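Vornelbridge tightens rules on furniture placement in rental units

VORNELBRIDGE – The city's housing office will begin applying a revised furnishing standard to short-term and furnished rentals in September, with inspections starting in the Prultberg district and moving to Bivorstead the following month.

The standard covers 2586 registered furnished units. It sets a minimum clear path of 36 inches between the main entrance and each required exit, measured at the narrowest point with all furniture in its normal position. The previous rule measured the path in an empty room.

Living rooms are the main target. In a review of inspection records, the housing office found that blocked or narrowed paths were recorded more often in living rooms than in kitchens and bedrooms combined. Low tables and long couches were the items listed most often. 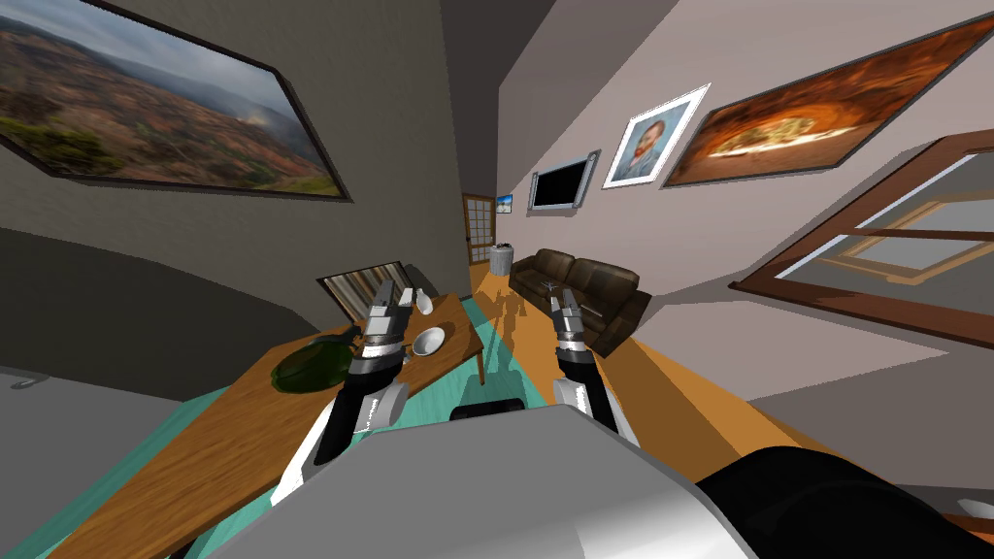
A small living room with a long wooden table and a brown leather couch.

Under the new text, a table counts as fixed if it weighs more than 88 pounds or is attached to the floor or wall. Fixed items must appear on the floor plan filed with the unit's registration. Movable items do not have to be drawn, but the owner must state the number and largest dimension of each.

Owners have two options for showing compliance. They can file a dimensioned plan, or they can request an on-site measurement by the Manole inspection service, which holds the city contract. Plans are reviewed within nine working days. A unit that fails has two months to correct the layout before its registration is suspended.

Upholstered seating is handled in a separate section, which requires a legible fire-rating label on each piece. Couches without a label may stay in use until the registration is next renewed – a change from the draft, which called for immediate removal.

The filing fee is unchanged. Forms and the measuring guide are available at the Prultberg service counter, and the Bivorstead counter will carry them once inspections open there.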